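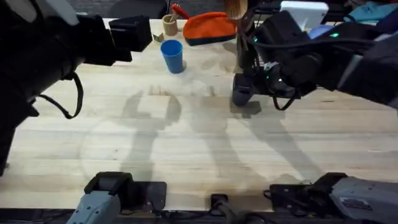 *The bench with both arms out over the wood and the blue cup waiting at the far side.*

I promised a few of you that I would write up the cable business, and then I let two weekends go by, so my apologies to the three people who wrote to ask whether I still had all my fingers. I do! The right arm had a rougher time of it than I did, and it's fine too.

For anyone who wandered in from the bread posts (welcome, there will be bread again), I've been building up a two-arm table in the back room since February. The idea is that the pair of them can learn to tidy a desk, pencils in the holder, cup to one side, pouch zipped and put away, that sort of thing. I call the whole setup Flenby, after a cat we had when I was growing up who also liked to push cups off tables. The software side is mostly a program called Quezada that I write with my friend Lorena Bustos, by which I mean she writes it and I complain about it over the phone until she fixes something.

So, the fault. It had been going on for longer than I wanted to admit. Every so often the right arm would be in the middle of a perfectly ordinary reach and the gripper would just stop answering. The arm itself kept going. The shoulder moved, the elbow moved, the wrist got where it was supposed to go, and the fingers stayed in whatever position they'd been in when they quit. If they were open, fine, you got an arm politely poking at a cup and going home with nothing. If they were closed, they were closed around something, and the arm would carry it off to the next place and the next place, because as far as the program knew it had already let go.

The first time I saw that, it was the cup, and I laughed. The second time it was the orange pouch with all my good pens in it, and the other arm was coming over to help. That one I didn't laugh at. The two of them met over the middle of the table and the left one kept pushing, and there was a noise I can only compare to somebody leaning on a shopping cart full of cutlery. I hit the stop. I'd like to say I hit it instantly, but I stood there with a mug in my hand for what felt like a good long while first, looking for somewhere to put it down. (I've since dropped a mug on purpose, to practice. Recommended, if you have an ugly one.)

### What I thought it was

I blamed the software, naturally, and poor Lorena spent most of an evening going through logs for me. She was very patient. What she found was that the gripper wasn't refusing commands, it was vanishing. One moment it was reporting in like everything else on the line, and the next there was nothing from it at all, and then a little later it would come back as though it had stepped out for a sandwich. She said, and I wrote this down, "Your program is talking to an empty chair."

Then I blamed the power supply, because I'd bought it used and I always feel guilty about used power supplies. I swapped it for the other one. Same thing. I blamed heat, and pointed a fan at everything, and all that did was blow a shopping list off the shelf. I even swapped the gripper's control board, which took me a whole Saturday and one very small screw that I believe is now a permanent part of the rug.

The trouble with all of this was that I couldn't make it happen. It happened when it liked. I'd run the arm for an hour with nothing wrong, go and put the kettle on, and come back to find it holding a pencil over nothing like it was about to conduct an orchestra.

### What it was

I got there in the end by being bored. I had told Quezada to write down the position of every joint each time the gripper dropped off the line, and then I let the arm go through its reaches over and over with nothing in its fingers while I sat across the room with a crossword. By bedtime it had done 169 reaches and dropped out on 9 of them. I printed the nine out and laid them on the kitchen counter, and it was so plain I felt silly. In seven of the nine the wrist was turned nearly all the way around in the same direction. The other two were on the way back from there.

You may have noticed the cables on these arms. Each gripper has a black one that hangs down in a slack loop underneath, and I was proud of those loops. I'd given them plenty of length, because everything I'd read said a tight cable is a dead cable. What I hadn't thought about was what a loop does when the wrist rolls. It doesn't stay a loop. On the right arm, with the wrist most of the way around, it was wrapping itself over the edge of a bracket and putting a hard little bend in the cable right where it goes into the plug. Do that enough times and one of the wires inside gives up, in the sneaky way wires do, where it still touches when it's straight and doesn't when it's bent.

I unplugged it and wiggled it with a meter on it, and there it was. Wiggle, nothing. Wiggle, something. Months of blaming Lorena!

### The part that bothers me more

The cable was a cheap fix and I'll get to it. What has kept me thinking is the second half, the arm carrying on without its hand.

I'd written that bit myself, back when I was in a hurry to see something move. If the gripper didn't answer in time, the program shrugged and used the last number it had. At the time this felt clever, because it smoothed over tiny hiccups and everything looked nice and fluid. But it meant that when the gripper was gone for real, the arm was working from old news, and so was the other arm, and they were both quite confident about it.

I told this to Gervasio Durán, who taught me most of what I know about machines back when I had a summer job at Ukwood, and there was a long silence on the phone. Then he asked where I usually stand. I said, well, at the near side, between the two bases, because that's where the connector block is and I'm always fiddling with it. Another silence. He asked whether I could reach the stop button from there without putting my arm across the table. I could not. It was on the shelf to the right, past the right arm, where it looked very tidy.

I moved it before we'd hung up. I'm only a little exaggerating.

So now, with thanks to both of them, things go like this:

- If either gripper misses its reports for more than a blink, both arms stop. Both, not just the one with the problem. They hold still and wait for me.
- They don't start again by themselves when the gripper comes back. I have to walk over, look at what's in the fingers, and say yes.
- The wrist isn't allowed to roll as far as it used to. This cost me a couple of reaches toward the far edge and I haven't missed them.
- The stop button is on a lead and lives by my left hand.
- No leaning over the table while the power's on. I've put a strip of tape on the floor and I stand behind it like I'm at the bank.

The new cable came from a place called Wornutent that I'd never ordered from before (nice people, an alarming amount of bubble wrap). It's a softer kind meant for bending. I've still left it a loop, but there's a tie on it near the plug now so the bend happens out in the middle of the cable where there's room, and the connector just sits there and gets on with being a connector. I did the left arm the same way while I was at it. That one had never given me a lick of trouble, but its old cable had a shiny spot in just the same place when I took it off, so I think I was due.

One thing I would do differently if I were starting over. I had little green lights on the gripper housing and I trusted them completely. They were green the whole time, through every one of these dropouts that I happened to be watching. It was only when Lorena asked me what the lights were connected to that I went and looked it up, and all they tell you is that there's power. Power it had. It was the talking that had stopped. I've left them as they are, but I've quit glancing at them for comfort.

Since the repair I've run the same set of empty reaches again, twice through, wrist rolls and all, and haven't had a single dropout. I also pulled the gripper's plug on purpose, several times, in different spots, to see whether the stop does what it says. It does. The first time both arms froze I jumped half a foot, even though I was the one holding the plug.

Next up is the pouch, which has beaten me so far. It's floppy and it slides, and the zipper pull is about the size of a grain of rice as far as the left arm is concerned. If any of you have taught a gripper to work a zipper, please write and tell me how, and tell me what you put on the fingertips, because I've tried rubber bands and I've tried the stuff you line drawers with and I'm not happy with either.

And Mrs. P., yes, the rye recipe is coming. I need to find the card.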